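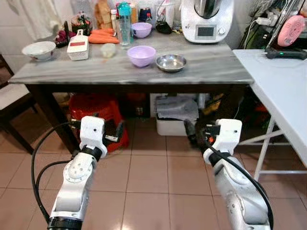 4.3 Setting the two arms at a worktop

Home | Manuals | Valtik two-arm cell | Section 4
September, Naylor technical desk, Rurninwood

This section covers placing the base in front of a worktop, setting the parked position and checking the cables and grippers. Carry it out after every move of the base and after any gripper change. Base levelling is covered in 4.2.

Before you start

Switch the arm supply off at the base. The joints hold by brake when the supply is off. Do not push a braked arm by hand.

Placing the base

1. Bring the base up square to the front edge of the worktop. Leave 400 mm between the edge and the front of the base.

2. Lock both rear castors, then both front castors.

3. Check the floor between the arms. It must be clear from the base to the table legs. Items stored under the table may stay there if neither gripper can touch them in the parked position.

4. On a tiled floor, check that no castor is resting in a grout line. Move the base sideways if one is.

Setting the parked position

5. Switch the supply on and select PARK on the Umeck handset. Both arms move at reduced speed.

6. Compare the arms with the picture at the head of this section. The left gripper points to the right and the right gripper points to the left. The grippers must not meet.

7. If either gripper is less than 50 mm from a table leg, rail or stored item, select JOG and back the arm off. Store the new position with SET.

CAUTION: Keep bowls, bottles and jars back from the front edge during steps 5 to 7. An arm leaving the parked position rises before it reaches forward.

Checking cables and grippers

8. Switch the supply off. Follow each black cable from the gripper, past the wrist and along the forearm to the base. Look for flat spots and splits in the sleeve.

9. A loop standing out to the side of the arm is acceptable if it does not catch when the wrist turns. Do not tie it tight to the forearm.

10. Check the small screws in each round joint cover. Replace any that are missing before use.

11. Wipe the gripper fingers with a dry cloth. Do not spray cleaner on the wrist housing or into the hole in it.

NOTE: If the handset shows fault 82 after step 5, the stored position has been lost. Repeat steps 5 to 7.

Repeat steps 8 to 11 every 2,880 cycles. The cycle count is shown on the second page of the handset menu.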